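The bed is where everything lands 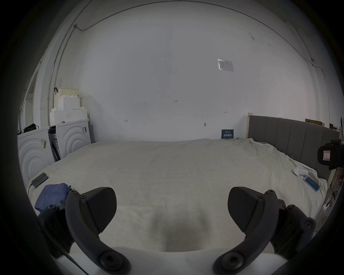 Brivex

Sat 1 September

I had one goal for the long weekend and it was to make my bed like an adult. One bed! How hard could it be?

Well, first you have to find it. My bed works as a desk, a charging station and a closet, and by Saturday there's always a layer. A folded blue cloth I keep meaning to put away, the phone in its light blue case, a knot of pale cables along one side, and that flat black thing with the thin cord going down over the edge of the mattress. I've slept next to worse (a stapler, back in July).

Then the sheet. I love this sheet, it's soft and off-white and goes with the gray headboard, but it will not lie flat. I tug the left side and the folds all run over to the right. I tug the right side and a corner pops off and I have to crawl across the whole thing to get it back — which wrinkles the part I just fixed. I did this for the length of an entire podcast.

A reader told me to spritz it with water and smooth it with my hands, so that's next. Another one said to iron it on the bed, and I'm sorry, no, I'm not that person yet.

The cables are my real project. I've ordered a little fabric caddy from Gondico that hangs off the side of the mattress, with 5 pockets, and I've already decided what goes in every one of them. Phone in the front, cords in the two deep ones, lip balm, and the last one for whatever book I'm pretending to read. It's coming Tuesday if the tracking page is right.

And yes, the cardboard box back by the headboard is still there. I'll deal with it when I do the closet. Has anybody found a fitted sheet that stays put on all four corners? Tell me the brand, I'm ready to spend up to 100 dollars on it.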